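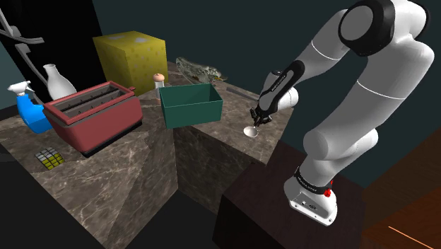
Kalasstead Youth Flight Program: Frequently Asked Questions

Updated 4 August 2020. We get the same emails over and over so please read first, then write.

WHO CAN APPLY

How old do I have to be?
Fifteen to nineteen on the first day of ground school. You can start lessons before you're sixteen but no solo until your sixteenth birthday. That's the FAA, not us. For the private pilot certificate itself you need to be seventeen.

Do I have to live in Kalasstead?
No. Kalasstead, Zostside, or any of the towns on the county bus. If you live farther out and have a ride, apply anyway and tell us about the ride.

My grades aren't great.
OK. We ask for a transcript but there's no cutoff. We look at attendance more than anything. If there was a bad semester, put a line or two about it in the application.

I've never been in an airplane. Not even as a passenger.
Lots of our students hadn't. Fine.

Can I apply if I'm not a US citizen?
Yes, but there's extra paperwork with TSA before flight lessons and it takes a while. Email us early. Ground school doesn't need it.

I applied last year and didn't get in. Can I try again?
Please do. New essay though, not the same one.

MONEY

What does it cost?
Ground school is free. Books, headset loan, and the written test fee are covered. Flight hours are covered up to first solo. After solo it's a mix, see next question.

What happens after solo?
You apply for a second-stage award. It pays $1640 toward flight time with our partner school, Wustar. It won't get you all the way to the certificate. Most students add a part-time job or another scholarship on top, and Hoi-yan Cheung keeps a list of other scholarships she'll go through with you. Ask her. She has deadlines on there that people miss every single year.

Who pays for the medical?
You do up front, we pay you back. Keep the reciept. Paper or phone photo, either one.

Do we have to pay anything back if my kid quits?
No. Just tell us so we can call the next person on the list.

MEDICAL STUFF

Which medical do I need?
Third class. Get it before your first flight lesson if you can, you must have it before solo. Do not fill out the online form until you've talked to us or your doctor. Once it's submitted it counts, and a "not sure" answer can hold things up for months.

I wear glasses.
Fine. Bring them.

I'm colorblind / have asthma / take medication for ADHD.
Depends. Not automatically a no. Call before you book the exam. Yi-chun Chow handles these and keeps everything private, parents included if you're eighteen or over.

I get carsick.
Eat something light, not nothing. Tell your instructor. It usually gets better when you're the one flying. Bags are in the seat pocket.

GROUND SCHOOL

When does it meet?
Tuesday and Thursday evenings, 6 to 8:15, plus one long Saturday a month. Fall class is online to start. We'll move back to the classroom at the Mok building when the county says we can.

What do I need for the online class?
Laptop or tablet. A phone works for listening but you can't do the chart work on it. We have loaner laptops, check the box on the form. Camera on if possible, not required.

What's covered?
Weather, airspace, navigation, aerodynamics, radio work, regulations, weight and balance, airplane systems. Also a few nights on careers: dispatch, maintenance, air traffic, engineering, airport management. Those nights are open to brothers and sisters, just let us know who's coming.

How many classes can I miss?
3, with notice. After that we talk. If it's work or family stuff, say so early and we can usually sort out a makeup.

Is the math hard?
Mostly arithmetic, some angles. There's a tutor hour before class on Thursdays, same link.

FLYING

What airplane?
A Cessna 172 most of the time. Four seats, high wing. Hours get logged toward your certificate from the very first lesson.

What about COVID?
Masks on in the car, the building and the airplane. One student, one instructor, no riders in back. Headsets are wiped down between lessons and each student gets their own mic cover. If you have a fever or somebody at home is sick, stay home. No penalty, and it doesn't count as a missed class.

Can my mom watch?
From outside the fence for now. Sorry, mom. There's a bench by the parking lot.

What happens when the weather's bad?
Your instructor texts by two hours before. No text means come. If we cancel, you do a ground lesson by phone instead, so keep the time free.

How do I get to the airport?
County bus to the Zostside stop, then it's a long walk on a road with no sidewalk. Don't walk it. A van meets the 3:40 bus on lesson days. Text the van number on your welcome sheet if your running late.

What should I wear?
Closed shoes, thin soles are best. Sunglasses, not polarized, you can't read some of the screens with them. Layers in winter, the heater is slow.

MENTORS

Do I get a mentor?
Yes, everyone does. Someone working in aviation now or recently retired. You talk twice a month, phone or video. All mentors are background checked and a parent is welcome on the first call.

What if we don't click?
Email Hoi-yan. We switch people, no hard feelings, no explanation needed.

I'm a pilot / mechanic / controller and want to help.
Great, we're short on mechanics especially. Use the mentor form, not the student form. Next training for new mentors is in May, but you can send in the form any time and get the background check out of the way.

APPLYING

What goes in the application?
The form, transcript, one letter from an adult who isn't related to you, and a one-page essay. Coaches, bosses, and pastors are all fine for the letter.

What should the essay be about?
Why you want to do this and what you've stuck with before. Doesn't have to be airplanes. Please don't send us the history of flight.

Is there an interview?
Short one, by video. A parent or guardian joins for the last part if you're under eighteen.

I sent everything and heard nothing.
Check spam. Then check that the letter came in, that's almost always the missing piece. Then email. Please don't apply twice, it makes two files and we have to merge them by hand.

Still stuck?
Leave a message at the office with your name, number and a good time to call. We're a small staff, give us two working days. Evenings are OK for call backs, just say so.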